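Chapter 4
Printed Surfaces: Pattern, Repeat and Substrate

4.1 Introduction

A printed surface is specified by three things: the design, the repeat and the substrate. The repeat is the distance after which the design begins again, measured along the length of the roll. Floral designs are usually drawn so that stems cross the join between one repeat and the next, which hides the seam. A striped ground makes this harder -- any error in hanging shows first in the stripe.
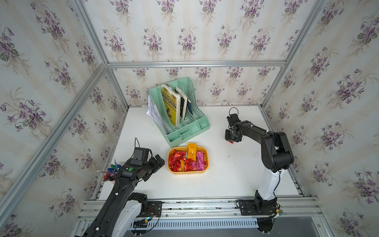
Early block printers worked with a separate block for each colour. Registration, the placing of each colour against the last, was done by eye from pins set in the corners of the block. Steiner's survey of the Ambridge pattern books lists 921 floral designs, of which 300 survive with their blocks.

4.2 Flexible substrates

Paper holds a crease but tears along it. Foil holds a crease more sharply and does not spring back, so a printed design must be judged flat before use and again after folding.

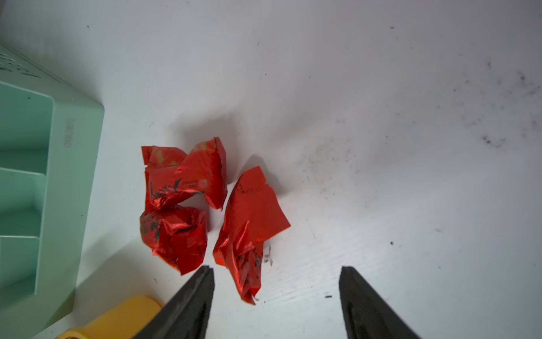
Ink adhesion on metallic surfaces is treated in Section 4.5. Students should first read Ifans and Foulkes on primers, and complete the Meltach exercise at the end of Chapter 2. Terms set in bold are defined in the glossary.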